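4. Where people put their drinks: desk habits in shared study rooms

September 22, 2024
Lowri Pugh 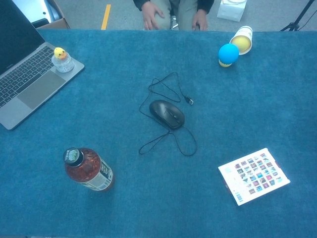

Figure 3. Water bottle resting on the deck of an open laptop, beside the keyboard.

4.1 Drinks and equipment

The second part of the study looked at where people put a drink once they had sat down to work. We had expected most users to keep drinks on the table surface, well away from papers and electrical items. Diary entries from the Sayce and Cusham reading rooms suggest a looser habit. Many people wrote that they used whatever flat space was nearest to hand, and for laptop users this often meant the computer itself (Figure 3).

The diaries were kept by 30 regular users over 2 weeks in September. Each person wrote a few lines at the end of a visit, saying what they had brought to drink, where it had stood and whether it had been moved. We did not ask about spills directly in the first week, as an earlier trial at Ponow had shown that the question made people more careful for a day or so. It was added in the second week.

Users who brought a bottle with a screw cap gave little thought to its place. Several wrote that a closed bottle "doesn't count" as a drink. Those who brought tea or coffee in an open cup were more careful, and most kept it on the side of the hand they did not write with. Left-handed users at Cusham found this awkward, because the fixed lamps there stand on the right.

4.2 Table coverings

Covering made some difference. On bare tables people reported sliding cups out of the way with a forearm or the edge of a book. On soft coverings they lifted them, or left them where they were. One Sayce user disliked standing anything tall on cloth and used the window sill instead, although it was a long reach from the seat.

The cost of cleaning also needs to be set against comfort. The Irkeck library, which fitted cloth coverings before either of our two sites, puts its yearly cleaning bill at almost 3,000 pounds. Staff there still prefer the coverings, mainly for the drop in noise – cups and keys on bare wood had been a common complaint.

4.3 Limits of the diary method

Diaries record what people remember and are willing to write down. A user who had knocked over a cup may well have left it out. We received just under 300 usable entries, and those from the evening hours were short, often a single line. The seating plans used in section 5 were drawn up separately and do not depend on the diaries.

Contact: Lowri Pugh, Sayce Reading Room Study. © 2024 Sayce Reading Room Study. Back to top

Related papers
Noise and seat choice in the Irkeck library
Lamp position and left-handed readers
The Ponow trial: notes on keeping a diary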